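Ticket 61: Worktop in the small room -- marks along the back edge
Opened by: Tarek Yammine
Status: open, waiting on sealant
Room: Kendudar, ground floor

Original report

Hi Vidar, sorry to land this on you straight after the move, but I think the white worktop in the small room at Kendudar wants looking at before we sign it off. I went in this morning to give it a wipe and there are faint little dark marks all the way along the back, where the top meets the wall. They're easy to miss if you're standing up, but get your eye down near the surface and you can see them, plus a small speck near the middle of that edge.

I thought at first it was crumbs (I'm always blaming crumbs) but I ran a dry cloth along and nothing came away on it. So either it's something in the joint or it's left over from when the top was fitted. I haven't put anything stronger on it because I don't know what the finish will stand, and I really don't want to be the one who takes the shine off a new top! 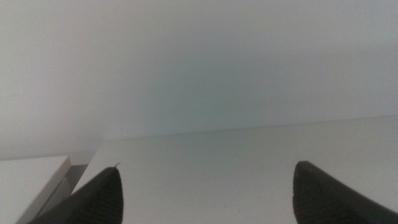 Reply from Vidar Öberg

Thanks Tarek, good spot. A few things to try before we ring anybody:

Wipe with warm water and one drop of washing-up liquid, then dry it straight away. Don't let water sit along the back, there's no sealant in that joint yet as far as I know.

If the marks stay, try a wooden toothpick along the seam. Gently, please. If bits come out it's fitting dust and we can all relax.

No scourers and no cream cleaner. The Faulkner one in the cupboard is far too gritty, I dulled the edge of my own kitchen top with it in April and I still see it every time I make toast.

Also, can you have a look over the rest of the top while you're there? If it's only the back edge I'll treat it as a joint problem. If there are specks out in the open as well then I want to know whether they're stuck on or whether they're in the surface.

Second update from Tarek

Right, I've done the lot. Warm water and washing-up liquid first, left it 15 minutes with the window open, then the toothpick. I got a bit of grey fluff out of the left end and a crumb of something hard, could be old filler. Some of the marks went with it. Some didn't, and those ones look to me like they're under the lip where the top has been cut.

Then I checked the open part like you asked. It's a clean top on the whole, which cheered me up. There's a small dark speck on the right-hand side of the middle, nearer the front than the blue cup, and a few other tiny ones if you go hunting. I stood there moving my head about like a pigeon trying to decide if they were specks or shadows -- you get these wide soft bands of shade across it, and the bit towards the back looks greyer than the rest. I was all ready to report a stain, and then I laid a sheet of printer paper on the grey bit and the paper went grey too. So that's the light and I'm not raising it.

The speck by the cup didn't shift with a fingernail. I'd call it a mark in the surface, but I'm no expert and I'm happy to be told otherwise.

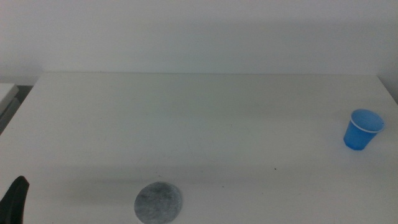
What we've agreed

Vidar and I talked on the phone, so I'm writing it down before I forget.

The back joint gets a thin line of white sealant. Vidar has half a tube of the Erow stuff left and says that's plenty. I'll tape it first, I've learnt my lesson with sealant. The joint has to be bone dry, so no more wet cloths along there until it's done.

The speck stays as it is for now. Vidar has sent a note to Tolalmont, who supplied the top, asking if they do a repair pen in that white and whether it would look worse than the speck does. My money's on worse.

The grey patch and the bands are closed, nothing to fix.

If anyone else uses the room in the meantime, please mop up spills at the back quickly, and leave the Faulkner cleaner in the cupboard. I'll update this ticket when the sealant's on and has had its night to cure.

Tarek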